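Rebuilding the arm controller, part 3
7/11/20

I got a full Saturday in at the shared shop, so there is finally something to report on the arm. Last time I left off with the gripper moving but the controller dropping out every time two joints ran together. Several of you wrote in to say it was the firmware. It wasn't. I reflashed the boards twice and got the same dropouts.

The trouble was on the PC side. I had been running the planner on an old laptop through a USB hub, and the hub was resetting under load. Zamfira Dumitrescu lent me her meter for a week and I watched the 5 volt line sag whenever the wrist and elbow started at the same moment. A better hub would probably have fixed it, but the laptop was also too slow for the camera, so I decided to move everything to a desktop and be done with it.

The shop has a shelf of retired office machines that members can strip for parts. Serena Serra keeps the list of what is spoken for. I signed out a Dell and paid $40 into the parts jar, and most of the day went into taking it apart and working out what could stay.

My plan is to get rid of the case completely. The arm sits on a rolling bench and there is no room beside it for a tower. I want the board flat on a shelf under the bench top, the power supply next to it, and all the cables coming out the back through one slot. Lino Caruso built something like this for his plotter and let me copy his shelf drawing. His version used a smaller board, so I had to move four of the standoffs.
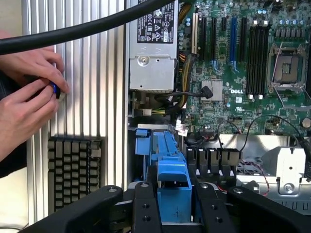 Cooling is the part I spent the most time thinking about. The motor drivers ran hot in the old box, hot enough that I didn't like touching it after a long session. I want as much metal as I can get near them, with air moving across it. I wrote down a few layouts and the one I keep coming back to has the drivers on their own plate, away from the PC parts, with a separate fan. It takes up more of the shelf but I can pull the whole plate out with a screwdriver when a driver dies. Two have died so far.

Power is still split in two. The PC supply feeds only the PC. The motors get a separate 480 watt supply that I bought used in February, and the emergency stop cuts that one and leaves the computer running. I did it the other way at first and lost the log every time I hit the button - exactly when I wanted to read it.

For software I am staying with Kurneo, the planner that Aurora Correia wrote for the shop's first arm. It is plain and a little slow to start, but I understand it. The only change I need is in the serial code, where the port names are typed in by hand in nine different places. I will move those to a settings file before I do anything else.

Still to do:
Drill the shelf for the power supply
Make longer leads for the wrist motor
Find a switch for the front, the original is on a cable that is too short
Label every connector this time

If the drilling goes all right I should have the new setup running the arm by the next post. I am also looking for a spare 24-pin extension cable, so if you have one in a drawer, leave a comment.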